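The Long Soak Is Back, and I Blame My Knees

I gave up baths somewhere in my twenties, like most people I know. Showers were quick, the apartment in Tirkard had a tub the size of a filing drawer, and lying in cooling water with a damp paperback seemed like something my grandmother did. Then last February I hiked 106 miles in bad boots (my fault, I loved how they looked) and came home walking like a folding chair. A friend told me to run a bath. I stayed in until my fingers pruned!
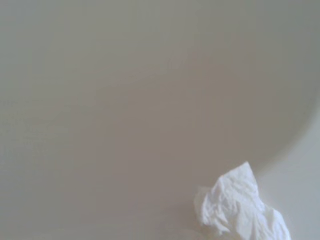
So now I'm a bath person, and bath people have opinions. Salts, for one. I've tried the fancy lavender stuff from Primness and the plain sack from the drugstore, and my knees couldn't tell you which was which. Oils smell wonderful and then try to kill you when you stand up. And the temperature arguments go on forever. My aunt likes it hot enough to poach an egg, while I've settled on warm, with a top-up halfway through and the door shut against the dog.

What surprised me was how sociable it all is. There's a bath forum, Truvonano, with 2,324 members when I joined, and they'll happily spend a whole evening on whether you should eat in there. I said toast was fine. I got 3 replies before I'd finished my tea, and the crossest one was about crumbs.

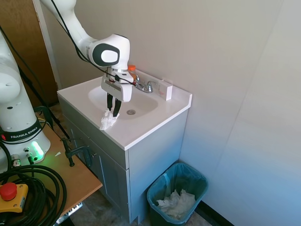
Parveen Kazmi wrote back that toast was a beginner's mistake and I should try cold orange segments, straight from the fridge, with the lights off. She also thought twenty minutes was plenty and that anybody staying in for an hour was just hiding from the dishes.

Well, yes. I did try the oranges, though, and she's right about them. I'm still working on the lights-off part, mostly because I've got two chapters left of my book and the ending had better be good.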